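Wirnham Handset Bench Guide
Section 4: Cases and Handsets
Document 3699, issued 27 March 2019
Text: Kendra Li. Checked: Solveig Bråten.

This section covers the preparation of the bench, the removal of a case from a handset, the inspection of both parts, and refitting. It applies to one-piece cases only, soft or semi-rigid. For folding wallet cases and two-part shells see Section 5. Battery cases are not handled at this bench.

Read the whole section before the first handset is brought over. Steps are numbered within each subsection and are done in the order given.

The work is done on the white tabletop, inside the gray walls. The walls stop small parts from rolling away and give a plain background against which a chipped corner or a loose strip of trim is easy to see. Do not tape notes, job tickets or color charts to them.

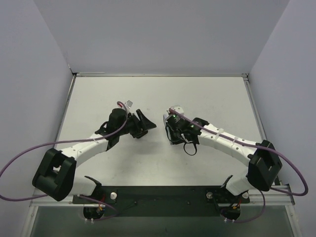

4.1 Preparing the Bench

1. Take all loose items off the tabletop. This includes SIM tools, adhesive backing, screen film and the previous job.

2. Wipe the top with a dry lint-free cloth, working from the back wall toward the front edge.

3. If grit remains, go over it again with a cloth lightly dampened with Wetgate surface cleaner. Let the top dry fully. Do not spray the cleaner onto the bench.

4. Run a clean fingertip over the middle of the top. If you feel grit, repeat from step 2.

5. Check the lighting. A handset laid face up should show an even reflection from edge to edge.

6. Set out the charging or data cable only if the job ticket calls for it. Keep the slack toward the back wall.

Caution: Grit trapped between a case and a handset will mark the back glass. Most of the marks reported to us were made at the moment the case was pushed home, with a particle already inside it.

4.2 Removing the Case

Note the type of case on the ticket before starting. Cutix soft cases flex at every corner and may be opened from whichever one is convenient. Pruitt semi-rigid cases have a stiffer rim and must be opened at the camera corner.

1. Unplug any cable from the handset.

2. Lock the screen. It is not necessary to switch the handset off unless the ticket asks for it.

3. Hold the handset by its long sides, low over the tabletop.

4. Press the rim of the case outward at the first corner until the corner of the handset comes free.

5. Work along the short side to the second corner. Keep the pressure on the rim and off the buttons.

6. Lift the freed end of the handset and draw it out of the case in a straight line.

7. Lay the handset on its back, and put the case down beside it with the open side up.

Caution: Do not pry with a metal tool. If the case will not open by hand, warm it to 40 °C on the mat and try again. Leave a semi-rigid case on the mat for four minutes, no longer. Never warm a case with the handset still charging.

Note: Some older soft cases shrink slightly with age and grip the handset hard. A case that has to be warmed more than once should be recorded as unserviceable and not refitted.

4.3 Inspecting Both Parts

Inspect the handset first. Hold it upright and turn it slowly through the light so that the face, the frame and the camera corner can each be looked at from a low angle. Record scratches on the ticket by location, using the outline drawing on the reverse. Do not describe a mark as "light" or "heavy"; give its length.

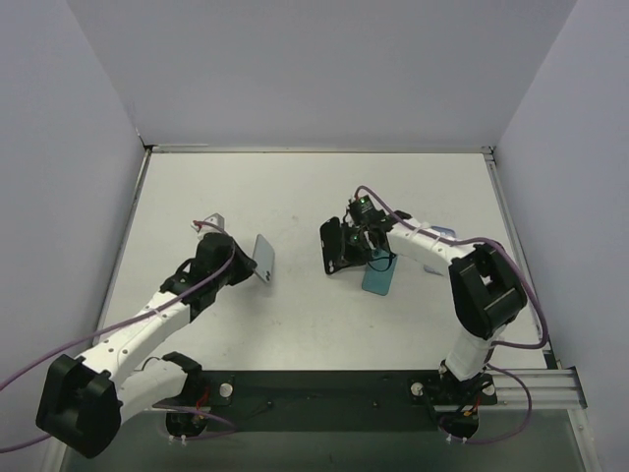

The case is inspected in the same way, with more attention to the inside than the outside. Dust collects along the inner rim and in the recess behind the buttons. Brush it out with the soft brush, tilting the case so that the debris falls clear of the handset. Flex each corner once between finger and thumb and look for whitening, which shows that the material has begun to split.

Reject the case if any of the following applies:

The rim is split or has pulled away from the back panel.
The camera opening has stretched so that its edge can move over the lens.
The inside is sticky after wiping.
A button cover is missing or torn.

A case with surface scratches only may be refitted. Color change in clear cases is not a fault under this guide, although the owner should be told about it. The wording to use is on the back page of the ticket pad.

4.4 Placing the Handset for Refitting

A handset should be at rest before the case is brought to it. Put it down gently by one long edge, lower it onto its back, and leave it with the screen upward. The position on the top is not critical so long as the whole handset is supported and stays clear of the front edge. If a cable has to stay with the handset, move it off the screen before refitting.
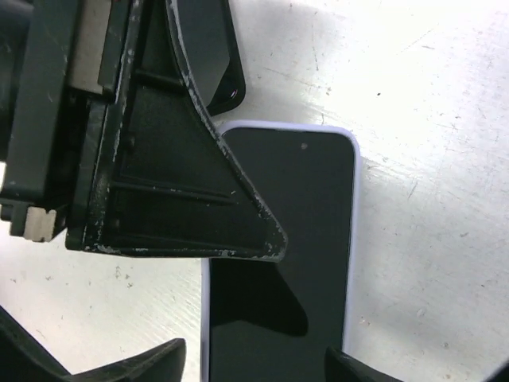

Surface condition matters more at this stage than at any other, and the check in 4.1 should be repeated if a case has been brushed out over the bench. Scratches in the top are normal wear. The white surface under the phone shown is scratched. What has to be judged is whether a scratch has a raised edge. Draw a cloth across it; if the cloth snags, lay the handset on a Pruitt mat and report the top for resurfacing.

Note: The mat is an aid for worn tops and is not a substitute for cleaning. Mats are washed each July and after any adhesive spill.

4.5 Refitting the Case

1. Confirm that the case and the handset carry the same job number. Up to 16 jobs may be waiting on the rack, and many cases are alike.

2. Wipe the back of the handset and the inside of the case with separate cloths.

3. Hold the case with its open side toward the screen side of the handset, and match the camera opening to the camera corner.

4. Seat the camera corner first. Push it fully home before going on.

5. Seat the other corner of the same short side.

6. Press down both long sides together, moving toward the charging port.

7. Seat the last two corners.

8. Run a fingertip around the rim. It should sit at an even height all the way, with no lip caught under the frame.

Caution: Do not press on the middle of the screen to seat a tight case. Apply force at the corners and the long sides only.

4.6 Final Check

1. Press each button through the case. The press should be felt, and the button should return freely.

2. Plug in and remove a charging cable once. If the plug fouls the case opening, the case is either the wrong model or not fully seated - remove it and start again from 4.5, step 1.

3. Take one picture with the rear camera against a plain wall. Look for a dark edge or corner, and delete the picture afterward.

4. Wipe the screen, sign the ticket, and return the handset to the rack with the ticket folded around it.

Screen film is fitted after this check and is covered in Section 6.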